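The Gilto open-top sorting bin

Light grey, metal, flared sides 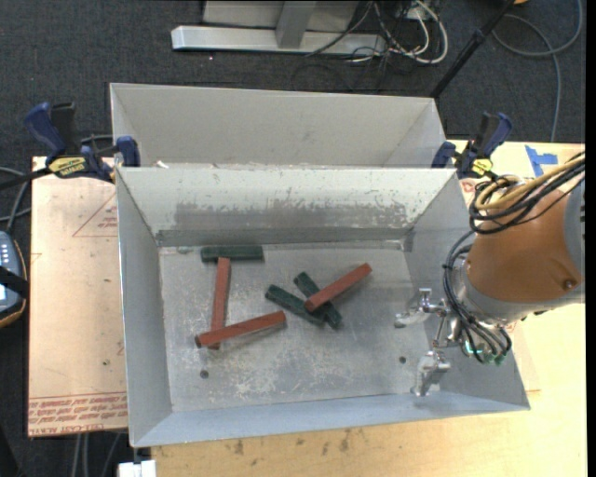

I've been selling these bins out of the Nerley unit for eight years now and I still get the same phone call every week, which goes something like "is it just a metal box?" Well, yes, it is a metal box, but it's a very good one, and I use them myself so I'm happy to go on about it.

The walls lean outwards all the way round a flat floor. That's the bit I like most. You can get your hand right down the side to fish out the last piece without scraping your knuckles, and on a straight-sided bin I always scrape my knuckles. The flat floor means bars and blocks lie how they land (mine are often a mix of green and reddish-brown ones, all jumbled over each other) and you can see what you've got at a glance.

The paint does wear, and I'd sooner you heard it from me. If you're dropping hard things in day after day, the inside of the back wall goes first, in ragged patches down to the darker metal, and the floor picks up whitish scratches. Iker Sepúlveda rang me in a bit of a state over his after one winter. I told him to carry on using it, and he has! If you want a bin that stays pretty, keep soft things in it or ask me for a liner.

They stand one behind another quite happily, so most people buy two. Do push them up close, but give the gap a brush out now and then as scraps love to settle along it.

Size and price

The standard bin is 54 cm long and costs £30, or £54 for the pair. Liners are £8 each, cut to the floor only. Order code is 668, and please put it on your email or Noelia Requena will have to write back and ask, and she's busy enough.

Delivery

I send up to 30 bins on one pallet. Singles go in a carton with card round the corners. If you're near Plesness, Eluned Gwynne keeps a few at her shop and you can have a look before you buy, though do ring first as she shuts for lunch.

Looking after it

A stiff brush and a damp cloth will do nearly everything. Dry it properly afterwards, especially along the corner seams and anywhere the paint has gone. I touch mine up every April with a small tin of grey, two thin coats, and leave it overnight. Please don't go at it with a wire brush unless you're planning to repaint the whole thing.

Spare paint is kept in stock in the same light grey. Other colours are made to order, so allow an extra month.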